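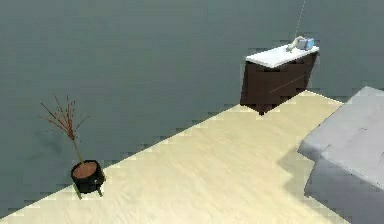 ## Slide 1 - What Ketix sells

- Ketix is a simulation kit from Sistbridge. You get a set of furnished rooms, a robot arm with a gripper, and a licence for 2 machines.
- Point to the cabinet with the white top. The gripper is on it, at the right end. Most of our trial tasks use a surface like this.
- The potted plant stands well away from the cabinet. Ask the room whether they would want it closer for their own tests.

## Slide 2 - What we tried

- 16 rooms, 20 tasks, 941 runs in total.
- Colours and lighting can be changed per room. Moving furniture means editing the room file by hand - slow, and easy to get wrong.
- Very thin parts are hard to make out from a high view. Mention the arm link.

## Slide 3 - Against Abella

- Abella has more rooms but charges for each one.
- Ketix starts faster on our older desktops. Its manual is thin.
- Support replied to both of our tickets. The July update fixed one of them.

## Slide 4 - Recommendation

- Take the one-year licence for the Etbridge lab, and ask Sistbridge for a room editor before renewing.
- Leave five minutes for questions. Pricing sheet is in the handout.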